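Wrist view exposure and thread segmentation, suture pad task
Posted 23rd September by gistlow_dev

tpawl8
Thread mask keeps dropping out between planner ticks. Segmentation runs at 18 Hz, the planner at 2. Anyone else on the Noten stack seeing this?

rk_wurnby
Check exposure first. Auto exposure meters the whole image, and a black background pushes it up.

tpawl8
Already locked it. Same dropouts, 312 in one log.

mossback
I don't agree that it's exposure. Your tracker resets whenever the mask splits in two. Keep both pieces for 8 ticks and let the curve fit decide.

rk_wurnby
That hides the problem. If the pixels are clipped, there is nothing to fit.

mossback
Only where they are clipped. The thread isn't always there.

gistlow_dev
Both of you have a point. I'd weight the curve fit by local saturation and leave the tracker running. On our pad the blue thread stays clear of the worst glare and follows the fold on the shadow side, so it fits fine. The red-orange incision fades into the white at its lower left, and that is the end I would not let the planner use. Config is in the Pawłowska branch.
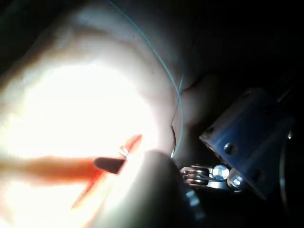
Related threads
Spline fit jumps at fold edges
Noten planner tick rate
Wurnby driver: manual gain ignored

Contact | Copyright Gistlow Forum | Back to top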